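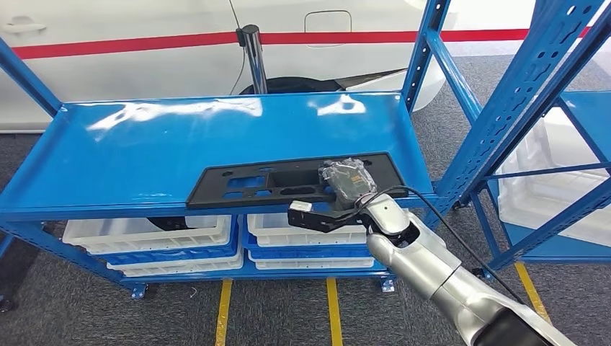
*Top shelf of the blue unit, with the black panel and a wrapped part. Bins live underneath.*

Projects / Guldale / Shelf photos

3 min read

# Guldale shelf photos

Hi! I'm Shengli Tang, and this is my set of 69 photos of the parts shelving at Guldale, all taken in September. I started it so I'd stop losing track of what goes where, and then a couple of people asked for copies, so I've tidied it up into a proper folder.

## What's in it

- `top/` — panels, plates and small parts, wrapped or unwrapped
- `lower/` — the white and blue bin stacks (my favorites, they look so neat!)
- `notes.txt` — my labels, one line per photo

I label things by what they look like. A long black plate full of holes and slots is a "panel", and anything still in its clear plastic gets "wrapped", even if I could guess what it is. If two people disagree I keep both labels.

## Things to know

The blue paint is really glossy, so expect white glare on the top shelf. I left it in. The space under it gets pretty dark toward the back, and some 6 photos have a "dim" tag for that reason.

Plunum used the old folder names, so if your script came from there, change `upper/` to `top/` first. I still have 2 label typos to fix (sorry — soon!).

Questions or better names for the bins? Leave me a comment.

6 comments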